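Plinbridge bin picking kit - gallery

2 October pics still to come, sorry. Hire kit from Plinbridge, demo days and longer lets. Gripper, mounting plate, software, all in the one price. Runs off Planano, our own picking software, no coding needed.

Hire is £583 a week, or £397 if you book 17 weeks or more. Delivery extra, ask. Set up takes almost 2 days, we do it with you. Next free slot Febuary.

Mixed items in a metal bin, KUKA arm. Cup, sponge-like block, odd shapes welcome.
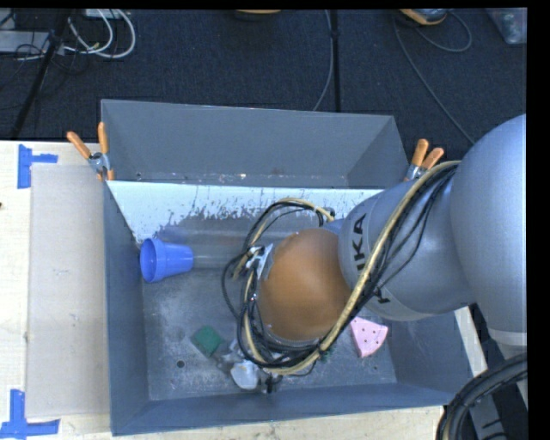
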